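Putting the Toy Kitchen Away: What I Learned About Sorting Play Food

My project for the design class started with a complaint from my partner, Celeste Insaurralde. She helps out at the Woltport play center in the afternoons, and she told me that clearing up the toy kitchen took longer than the kids spent playing with it! So we decided to look at how the pieces get sorted, and whether a different set of rules would make it quicker.

The center's old system was by color. Red bin, green bin, yellow bin, done. It sounds great until you try it with real toys. I laid out a mix of pieces on the white table and tried to sort them the old way, and I got stuck almost right away (the bottle is red and white, so where does it go?).
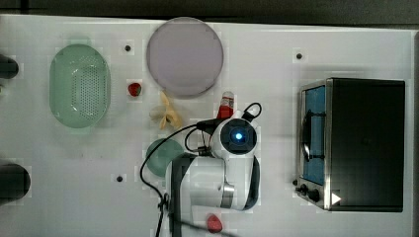
Play food, plates, the colander and the toy toaster oven on our sorting table.

Our second idea was to sort by what you do with a thing. Food goes with food, dishes with dishes, and anything that "cooks" gets its own shelf. Thiện Sầm, our teacher, liked this one but asked us what we'd do with awkward shapes, and that turned into the best part of the whole project. We ran 13 cleanups in January, half hour slots mostly, and I wrote down every piece that somebody stopped and wondered about. 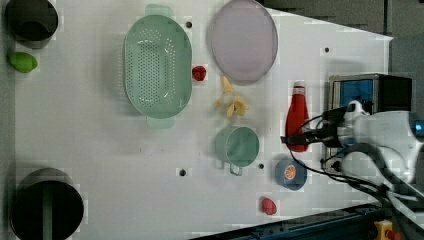
Shape gave us way more trouble than color ever did. Round stuff rolls, flat stuff stacks, and then there's everything in between. The banana is my favorite example, with its peel split into flaps that stick out all over, so it hogs the space of two or three smaller fruits in a bin. The colander is a pain too, thanks to a handle at each end. We ended up giving it a spot on the shelf with the fruit inside it, and Celeste drew a label with a strawberry and a lime on it so the little kids could follow along.

We averaged 353 seconds per cleanup with the color bins and 113 less with the new rules. I'd still like to try it with a bigger group, and the shelf labels need to be redone on something sturdier than paper. Celeste wants to laminate them.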